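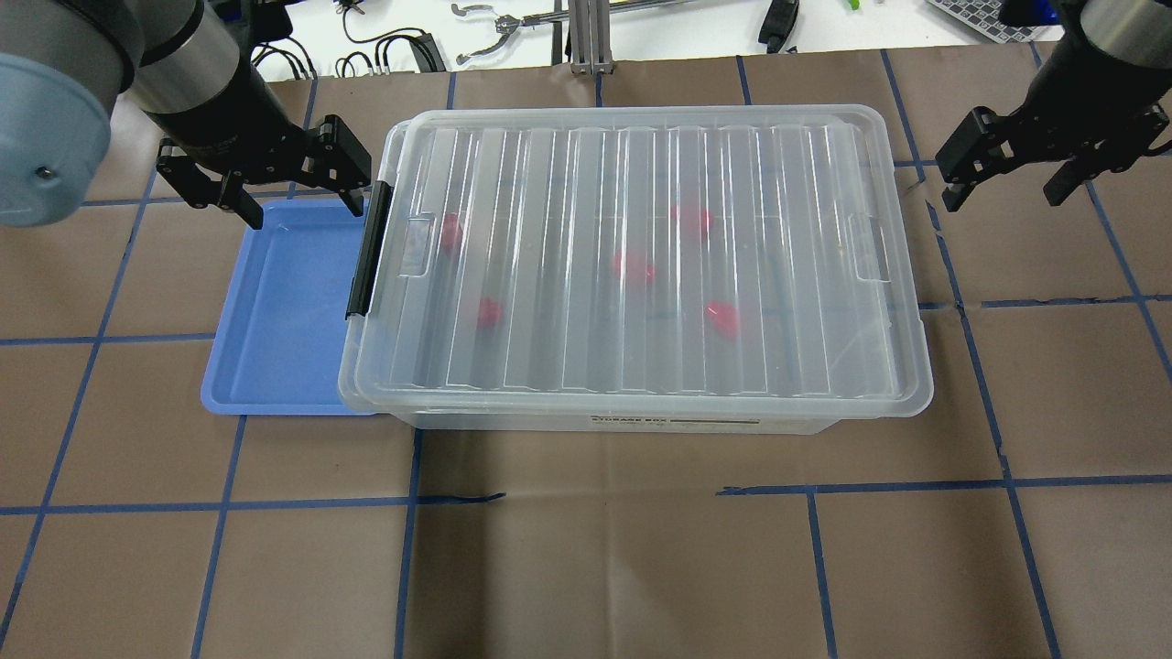 Setting Up and Looking After a Two-Arm Cell for Box Handling

These are the working notes for the two-arm cell at Zulholm, written in December and corrected after the yearly service in March. I put them in the order in which I do the work myself. If you have a cell of a similar kind, two arms on base plates with parallel grippers, most of it should be useful to you too.

What you need

- The teach pendant and the cell program (ours is called Whitlock)
- Hex keys and a torque wrench
- Kraft paper, wide enough to cover the work area in one sheet
- Blue tape
- A clear storage box with latches, a shallow tray, and a few small red parts
- A lint-free cloth

Step 1. Check the base plates

Do this with both arms powered off. Try every bolt of each base plate with the torque wrench, going across the plate and not around it in a circle. If one bolt moves, loosen all of them a little and tighten again from the beginning. A plate which is only slightly loose will give you a small position error at the gripper, and you can spend a full day looking for it in the program.

Step 2. Lay the paper and the grid

Spread the paper from the back of the cell to the front edge, and cut it so that it goes around the bases. Small wrinkles do no harm, but a fold under the tray will lift one corner of it. Then put the tape in straight lines to form the grid. The cells do not need to be exact. We use them for placing the box and the tray by eye, in the same position after each cleaning. When the tape begins to tear at the ends, replace the full strip.

Step 3. Route the cables

Each gripper cable must have enough slack for the wrist to turn to its limit in both directions. Move the wrist by hand mode, slowly, and watch the cable during the complete turn. It must not pull tight, and it must not hang so low that it touches the box lid. Fix it at the wrist first and only then farther back.

Step 4. Teach the lid positions

Put the box in the middle of the grid with the lid closed and the parts inside. Bring one gripper to the left end of the lid and the other to the right end. Use the lowest jog speed for the last part of the way. Stop both arms before they touch anything and look from the side, at the height of the table, because from above you cannot judge the distance of the fingers well.
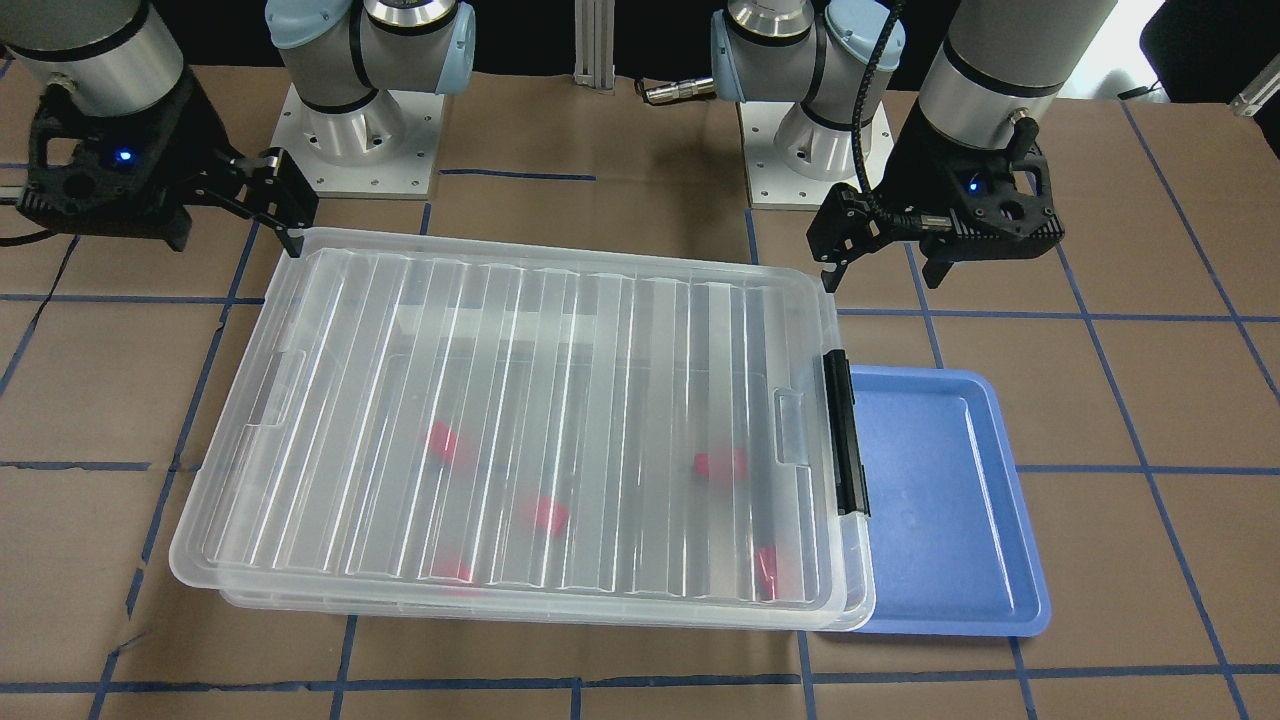 Grippers near the two ends of the closed lid. The red parts are inside the box and the tray is empty.

Save the two positions under separate names. In Whitlock I add L or R at the end of the name, always meaning the left or right arm of the robot and never the left or right of the person who is standing in front. This mistake is easy to make and the arms will cross if you make it.

Step 5. Teach the pick inside the box

Open the box and lower one gripper with the fingers pointing straight down. Check that the fingers clear the walls on all sides, and check this again near the corners, where the space is smaller. Keep the second arm well back while you teach. Set the closing force low at first and raise it only if the part slips.

The tray stays close to the box so that the move from one to the other is short. Teach one point above the tray and one point at release height, and let the program go through the upper point each time.

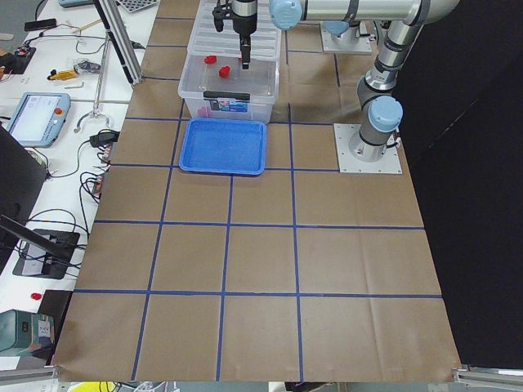
Step 6. Run slowly, then at normal speed

Run the whole program once with one hand at the emergency stop. After this, run it at reduced speed until you are satisfied with the path, and then at normal speed. Write the date and the speed in the cell book.

Maintenance

We count cycles, not days. After each 1,000 cycles wipe the gripper fingers with the dry cloth and look for wear at the tips. After each 2,000 cycles repeat Step 1 completely and inspect the cables where they bend at the wrist.

If the fingers do not close evenly

Clean them first. If it is still the same, remove the fingers and look for dust in the guides. We order new finger sets from Fukley, and we keep 4 sets on the shelf. After a change of fingers you must teach Step 5 again, even when the new ones look the same as the old ones. The lid positions from Step 4 should also be checked, but usually they need only a very small correction.

Last corrected: March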